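Thread: Manhole cover knocks when driven over, fix from the road side?

gully_trap
Cover outside my house knocks every time a wheel hits it. It started in May, after Söderlund resurfaced. I measured the cover sitting 4 mm low. Shim the frame or rebed it?

Post 2, fmollel
Rebed. Shims migrate under traffic. Break out, clean the seat, full mortar bed, no voids. Similar position to the one I deal with, on the line beside the parking strip:
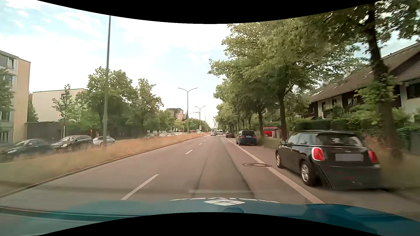

Post 3, Loken_67
Disagree with Mollel. 4 mm of level difference doesn't make noise. Knocking is the cover rocking in its seat. Clean the seating faces, fit a polymer gasket, listen again. Rebedding costs 3000 here with the lane closure.

Post 4, fmollel
A gasket on a cracked bed buys you one winter. Check the mortar first.
Faraji Mollel

Post 5, gully_trap
Bed looks sound from inside the frame. Grit on the seat, one corner polished. The city says 90 days for an inspection.

Post 6, Loken_67
Polished corner = rocking. Report it as a loose cover, separate category, shorter queue. Don't lift it yourself.

Post 7, hirkasar
Also ask for the traffic class of the cover. Flarnum used light-duty ones on our side streets and they all rocked. On straight through roads like this you need the heavy class:
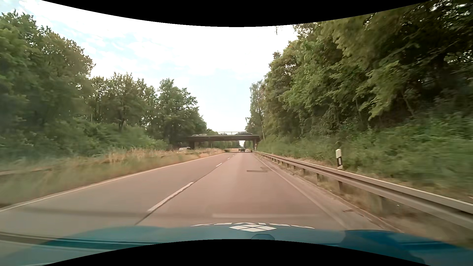 Two lanes in our direction, overpass ahead

Post 8, fmollel
Each way? I only see two in the direction of travel. Agree on the class.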